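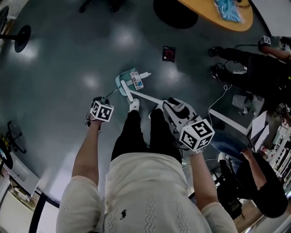
## Equipment plan: handheld grippers, second round

The purchase request for the next set of handheld grippers goes to Venkatesh Mudaliar in November. Nithin Subramaniam has the draft, dated 2020-09-17, and wants corrections before he fixes the quantities.

The unit price from Vorkska is $183 per gripper, with finger pads fitted. Marker cubes are quoted separately. The request covers the following:

- Grippers, 12 units: $2,196
- Marker cubes, printed and assembled, 24 units at $40: $960
- Spare finger pads and cables, one lot: $280
- Floor stands, two units at $235: $470

The total is $3,906 before shipping. Plaker quoted a lower price on the grippers but would not sell pads as spares, so a worn pad would mean replacing the whole unit. Revathi Thampi has both quotes if anyone wants to compare the terms.

Cubes are budgeted at two per gripper. A cube with a scratched or lifted face is hard to track, and recordings made with one usually have to be repeated. Floor work is hard on them. Picking up long rods and boxes at ground level brings the cube closer to table bases, chair legs and the floor itself than bench work does, and the spares should be sized for that.

Two items were left out of this round. The first is a replacement for the Wullow charging rack, which can wait until the new grippers arrive and the plug count is known. The second is cable management. Lemlem Tamiru has asked for shorter leads or a clip at the wrist so that cables stay off the floor where people are walking. She will price both and add the cheaper one to the spares lot if it fits.

Storage also needs a decision. The white shelving is shared with the task objects, and the new units will need a shelf of their own with labels. Freya Yeoman is drawing up the layout and needs the case dimensions from Vorkska first.

Send corrections to Nithin with the line item named in the subject. Changes to quantities need a short note on expected hours of use.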